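Flerkavgate Residents Association
Minutes, September general meeting
Community room, started 7:08 pm, quorum met

1. Minutes from last time
Approved. One fix — item 4 should read "Curkton side," not "Arkville side." Will be corrected in the posted copy.

2. Parking on Mulder Street
Long one. City of Arkville wants to switch the north side to 3 hour parking. Letter went to 124 households, replies due end of month. So far 17 back, mostly against. Main worries:
- people who work nights have nowhere to leave a car in the daytime
- overflow will just land on the side streets
- no word on what a permit would cost, or if renters can get one
Chair asked that everyone send the form in even if they already spoke up at the city meeting. Spoken comments don't get added to the form total.
Motion to send a letter from the association asking for a permit plan first. Seconded. Passed, 3 opposed.

3. Bus stop at Curkton Road
Shelter glass is still out. Reported in June, reported again in July. Secretary to call the transit office and get a ticket number this time.
Bench is fine. Trash can gets emptied now, thank you to whoever kept calling.

4. Community room
New locks are on. Key sign-out sheet moved to the inside of the closet door. Wicker baskets to stay at the back of the white table, pump bottle goes in the dark one.
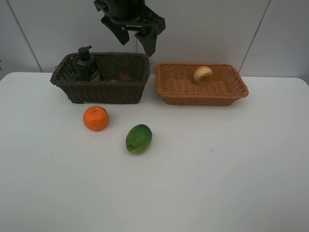

Dolores asked if the room could be open mornings as well, her building's laundry is down and folks with kids have no place to sit while they wait at the one on Mulder. She'd take a key herself for the first month. General agreement. Try it for 8 weeks, then look at heating cost and decide. Needs to be on the web calender.
Rental rate stays the same through winter.
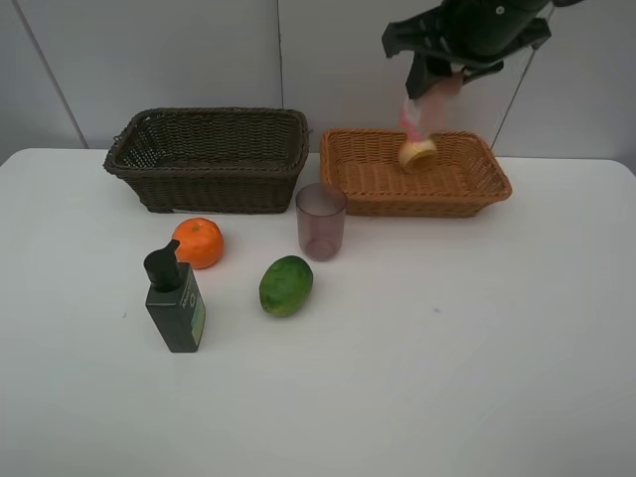 5. Storm drains
Two on the low end of Flerkavgate clogged again after the last big rain. Water came up over the curb and into one garage. City says leaf pickup is on the regular schedule, which doesn't help much when the leaves are already down.
Agreed to do our own rake day before pickup. Bring gloves and a rake, bags supplied. Pile leaves on the grass strip and keep them out of the gutter. Date to be set by email.
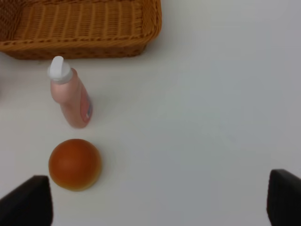

Also need a list of every drain between Mulder and Curkton Road so the city can't say it didn't know wich ones. Map print-out going around, mark yours and pass it on.

6. Other
- dog waste bags at the park entrance out again
- streetlight by the mailbox flickering, pole number needed before we can report it
- request for a yard sale in spring, tabled

Adjourned 8:50 pm. Next meeting same room, same time. Agenda items to the secretary one week ahead please — not the night before.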